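About Us

Sarnine is a small company with one question to answer: can a machine do the kitchen chores yet? The short reply is some of them, slowly, if somebody has laid the kitchen out with care. The longer reply is what we publish.

We were set up by Setsuko Aoki and Florian Ruchti, who had both worked on packing machinery and were tired of being asked at parties when they would build something to do the dishes. Setsuko runs the trials. Florian looks after the arms and writes most of the reports. The rest of us do a bit of everything, and we all take a turn at putting the worktop back the way it was.

Our customers are appliance makers, care providers and a few housing associations. They come to us with a product they have seen in a video and want to know what it does on an ordinary morning.

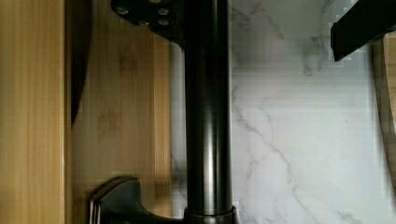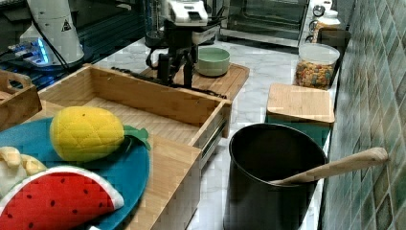
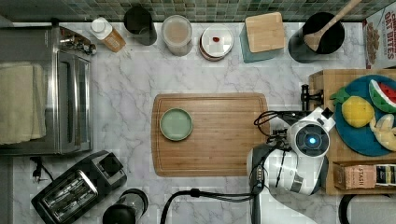
The worktop, with toy fruit on the blue plate in the second and third pictures.

Reading time: 2 minutes

Our list of household jobs, which we call Ustach, has 117 entries. Each one is written as you would say it to a teenager: put the bowl on the board, hang up the towel, turn the tap off. An arm gets five tries at each. We record whether the job was finished, how long it took and whether a person had to step in. A job that needed help is marked as not done.

Picking up a single object in plain view is now fairly dependable. Soft things are mixed. Cloth is still poor, and so is anything with a lid that has to be twisted. Shiny surfaces cause more trouble than most people expect, and a cable in the wrong place can end a run. Clearing a whole worktop and wiping it down is beyond every system we have tried so far.

We have carried out almost 400 full runs of the list. Results go to the customer first and appear on this site afterwards, including the bad ones. We don't sell robots and we don't take commission from firms that do.

Our main workshop is in Lolville, behind the old Tan building. Visitors are welcome in the afternoons by arrangement. The next open afternoon is in November and the kettle will be filled by hand.

To ask about a trial, use the contact form and tell us which chore you have in mind.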